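The Table Where the Parcels Are Opened
A conversation at Brundadora, Lilville
2018-06-09
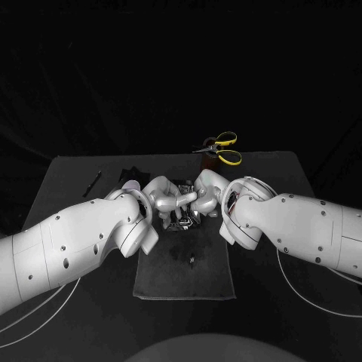 Scissors with yellow handles, a dark brown container and a folded gray cloth on the dark gray table at Brundadora.

The owner of Brundadora asked me not to print her name. She said that in Lilville everybody knows it already, and outside Lilville it would help no one. Her business buys small metal goods for people who sew and repair bags: clasps, rings, hooks, snaps, the little feet which are put under a suitcase. The goods arrive in big quantities and leave in small ones. Between the arriving and the leaving there is a table, and I had come to talk about the table.

I had expected that we would begin with the history of the shop, but she began with the cloth.

"Put your hand on it," she said. "It is folded, so it is a little thick. If I let a snap fall on a bare table, it jumps. It goes under the cabinet and it lives there. On the cloth it stays where it fell."

The cloth is dark gray, nearly the color of the table, and it lies with the long side going away from the person who works. I asked if a white one would not be better to see on. She had tried white in the first years. The light from the window came back from it into her eyes, and by four in the afternoon she had a headache. Also a white cloth must be washed every week, and in the washing it loses its flatness. "With a dark one, everything of metal shines. You see even a very small piece. You look at the cloth and it is there, like one star."

And what does she do when she finds such a piece?

"First I do not move anything. I look at it. Is it a whole thing, or is it something that broke from another thing? If it is broken from another thing, I must find the other thing before it goes in a bag and to a customer. People laugh at me for this. But I had a customer who received a clasp without its tongue, and she drove here from the other side of the county to show it to me. She was very polite. I would have preferred that she shouted."

She has been doing this work for nearly 20 years. Before that she was in the office of a factory on Rugemalira Street, where she typed the orders but never saw the goods. When the factory closed, she bought a part of its stock, carried it home in boxes for fruit, and found out that she did not know how to open a package.

I said that everybody knows how to open a package.

"Everybody knows how to tear one," she answered.

We spoke for a long time about this difference. Many of the goods come in shiny bags, the kind which crumples and keeps the shape of the hand. She does not like these bags and she does not hate them either. They protect well against damp air. But they are slippery, they make folds, and in the folds small parts hide themselves. Her way is to put the bag down on the cloth and to hold it flat at one end. Then she shakes everything gently to the other end and cuts a narrow strip from the side that is now free. She does not throw the strip away at once. It goes to the left, on the table, and stays there until the count is right.

"Then I open the bag wide and look inside with the lamp. Then I turn it over and press it from outside with my thumb, along the bottom. The bottom has a seam, and the seam eats things. After this I may throw it away. Not before."

Does she ever use a knife?

"No. There was a knife here and I gave it to my brother. A knife goes through the bag and continues into the cloth, and if there is a waxed cord in the bag, it continues into the cord also. Scissors tell you what they are cutting. You feel it in the fingers."

The scissors have yellow handles. She chose the color, because the table, the cloth and most of the packages are dark, and a pair with black handles was lost on this same table for a whole morning. They are put back on the dark brown container at the far side, and this was a rule of which she spoke more strictly than of any other. I had thought that a container is for putting scissors into. She has nothing against that, but she finds it slow. When they lie on top, leaning, she can take them without looking, and she can see from the door if they are missing.

"My daughter says, why do you not hang them on the wall, with a drawn shape behind them, like in a garage. I tried it. For the wall I had to stand up. If you must stand up, you will not put the scissors back. You will put them under the paper."

I asked what else may be on the table while a package is open. She thought about it and said: the cloth, the package, the scissors, the container, and one more piece of something dark to cover the goods if the telephone rings. "I do not like to leave them open. Somebody comes in with a coat, the sleeve goes over the table, and then we are all on our knees." The list, the pen, her coffee and the tape have a shelf. The coffee was forbidden on the table after an accident with a delivery from Stelgate, a supplier that packs its rings with a fine paper between the layers. The paper drank the coffee, she said, and after that it did not want to leave the rings.

Stelgate is otherwise a supplier she praises. Their bags are not overfilled, and the label is glued on the side where one does not cut. With others she has had long correspondence on this subject. She showed me a letter from last September in which she asked a firm, in two careful paragraphs, to move its label by the width of a finger. They did not answer but the next bags came with the label moved.

I wanted to know how she teaches the work. There are two people who help her in the busy months, and both had to learn it from zero.

"The first day they only open. They do not count, they do not sort. I give them five packages for the whole morning, and they think that I am joking. They finish in a few minutes, of course. Then I ask: where is the strip you cut? Did you press the seam? And we take the bag out from the bin and look. Often there is something in it. When they have found one thing in the bin with their own hands, I do not have to explain any more."

She is not fast herself and says so without shame. In the years when the shop was growing she believed that she must be faster, and she had two packages open at the same time, one at each end of the table. It was the worst period for mistakes. Nickel rings went into the bags for the brass ones, and of the hooks she sent the wrong length to a school. Now it is one package, from the beginning to the end, and the next one waits under the table in its carton. If there is hurry, she starts earlier in the day.

Counting comes after, and for the counting she turns the cloth. I did not understand this at first. She explained that a folded cloth has two faces, and one of them she keeps for opening and the other for counting. The face for opening collects dust from cartons and small crumbs of glue. The goods should not lie in it a second time. When both faces are tired, she shakes the cloth over a tray, looks in the tray, and folds it again the other way. She has several of these cloths. They were cut from an old blanket for moving furniture, and the edges are sewn with a zigzag stitch that she did herself and does not want to discuss.

Toward the end I asked about fingers, for it seemed to me that so much small work must hurt. In winter she also warms them on the pot before she starts with the snaps, because cold fingers do not feel if there is one snap between them or a pair. Gloves she cannot bear. With gloves she drops more than she picks up.

And is there something she would still change?

"The table is too dark," she said after a while. "I painted it myself, this gray, and I was proud. With the cloth on it, you do not see where the cloth ends. Sometimes I put a thing down beside it and I think it is on it." She has bought a can of a lighter color, but to paint the table she would have to close for a few days, and the cartons for the autumn are already ordered.

Brundadora receives visitors in the mornings. Those who bring an old clasp to be matched are asked to bring it in a closed envelope, and to let her open it.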